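Support > Dance & Events > Ticket log > Street battle night, playback and floor

2023-11-02
Logged by Yolotzin Figueroa

Issue: music drops out mid-round. Popping and house rounds both hit, breaking rounds fine so far. Venue is the Zavala, upstairs hall. Playback is the Vornix player on the DJ table, going into house desk.

Reported by Macarena Montoya (DJ for the night). She says the sound goes for a beat or two then comes back slightly ahead, so the dancers lose the count. Happened in October as well at the practice jam but no ticket was opened. Should have been.

Tried first:
– swapped the lead from player to desk. No change.
– different channel on desk. No change.
– played Macarena's set off her phone, straight in. Ran clean for 11 minutes. So desk and speakers ok.

That leaves the player or the files. Teodoro Ponce checked the crossfade setting, it was at 5 seconds. Turned it off. Dropouts got shorter but still there on the house tracks.

Elsa Eide asked if it could be the floor. Fair question – when the crew lands a jump near the DJ table you can feel it in your feet. Moved the player to a chair against the wall, had two of the Grultidska dancers stomp next to it. Nothing. Not the floor.
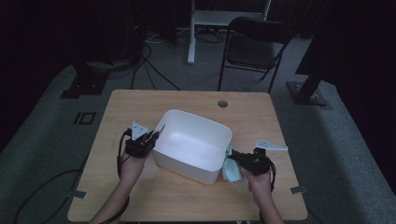 White bin on the table, empty.

Files next. Macarena's playlist has 200 tracks, most exported by Natalia Zamudio from the Erkeo editor when she cut the rounds to length. Breaking tracks were never cut, they are the originals. That lines up with which rounds fail. Opened three of the cut ones on a laptop and there's a tiny gap in each, same place where the loop was joined. So its baked in.

Natalia re-exported one house track with the snap-to-beat box ticked. Played it on the Vornix, full length, no gap. Did a second one, same result.

Fix: re-export every cut track the same way. Natalia says 80 of them need doing, she has the project files for all but the popping final. Macarena will find another track for that one.

Still open:
– crossfade stays OFF for battles, need a note taped to the player
– judges want a spoken countdown before each round, seperate ticket
– old playlist to be deleted from the player once the new one is tested. Do not run both

Update, same evening: first batch loaded. Teodoro and Elsa danced two full rounds to it, sound held. Leaving ticket open until Natalia sends the rest.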